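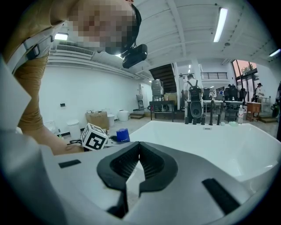

Support > Order handling > Questions from suppliers

Who reads my delivery complaint at Kaltovley?
All complaints go first to the order desk in Lekau. Ehsan Shojaei is responsible for the desk, and Elis Kneath replaces him when he is away.

How fast will I get an answer?
We answer inside two working days. If your order has more than 200 lines, please give us one day more.

Can I change the quantity after I have confirmed?
Yes, until the picking list is printed. After this moment we must make a new order, and the old one is closed with code 57.

Why do I receive two invoices for one order?
It happens when the goods leave from two warehouses. Both invoices carry the same order number, so please pay them separately.

What is the payment term?
60 days from the invoice date. For new customers it is prepayment for the first three orders.

Where do I send returned goods?
Write the return number on the outside of the box and send it to Omulen, gate 2.

Last updated: November 22, 2023

Related items
Credit notes and partial returns
Opening hours of the order desk
How to read your picking list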